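Third printed version of the Gakora platform and I think we can stop now. Short post, I have to be back at the bench.

Quick recap for anyone who missed the last ones. We're trying to learn assembly moves from very few demos. Pomell is the method (name stuck, sorry), Gakora is the task. Pick up a flat part, bring it to the platform, get it seated between the walls. Sounds easy. The part is long, pointy, and slides around if you look at it wrong, and the whole trick is whether the policy can recover once it's landed crooked.

Old setup: start every rollout from the same neat pose. Nice numbers, useless numbers. A policy that only ever sees a tidy start just memorizes the path. So now we start from bad poses on purpose. Part laid at an angle across the back, tip sticking out past where it should be, etc. 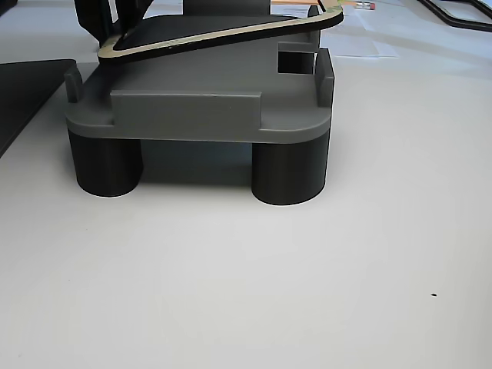
Plate across the back of the platform, tip out past the tall post.

The low rib along the front edge stays. I wanted it gone in v2 because it threw a shadow that messed up the depth readings. Took it off, success went down. Put it back, success went up. My guess is the policy was using that straight line to figure out which way the platform is turned. Haven't proven it. Want to mask it out in the camera feed and see what happens but that's a whole retraining run and the queue is what it is.

Numbers so far. 1,274 demos total in the Predow set, most of them tidy starts from last year. Fine tuned on just 15 bad-start demos on top of that. Then 100 rollouts per condition, same bad starts for both. The fine tuned one beats the base one and the gap is big enough that I beleive it. Full table goes in the writeup once I've rechecked the labels, found 2 rollouts marked as success that were clearly not.

What still fails:

Part gets pushed instead of lifted. Happens when the first touch is too low.

Wrong end first. The policy goes for whichever end is closer to the camera, doesn't matter what the angle is.

Giving up. It stops an inch short and just sits there until the timeout. Most annoying one. Loss looks fine the whole way.

Also tried the Liao baseline, on default settings, so don't read much into it. Handles tidy starts fine. On bad starts it repeats the same approach over and over, same spot, same miss. No notion that the thing it's doing isn't working. To be fair it wasn't built for that.
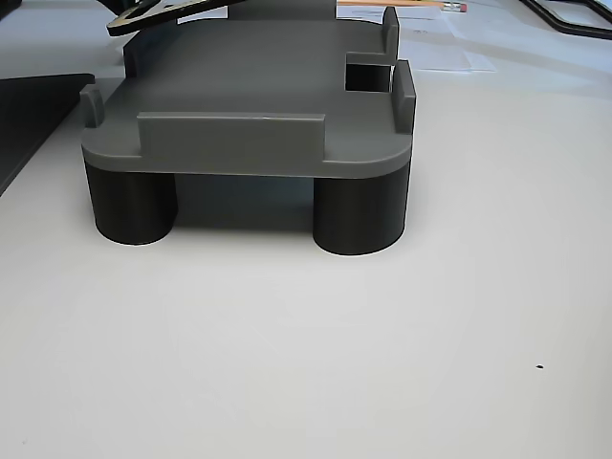
Predow, June 2019

Notes to self mostly, but if you're printing the platform from our files read this part. The corners need to be rounded, sharp ones snagged the part in v1. Matte filament, gray is fine, avoid anything shiny. Check the square opening with calipers before you glue or screw anything, ours shrank a little on the first print and I lost a whole afternoon to it.

Legs: keep them short and wide. Tall skinny ones wobble when the arm bumps the top plate, and then your start pose is off and you dont know it.

Next is mixing tidy and bad starts in one training run instead of doing it in stages. Might be better, might wash out the recovery behavior completely. Want that done before August. Code goes up when I've cleaned out the hardcoded paths, there are over a dozen and they all point at my home directory.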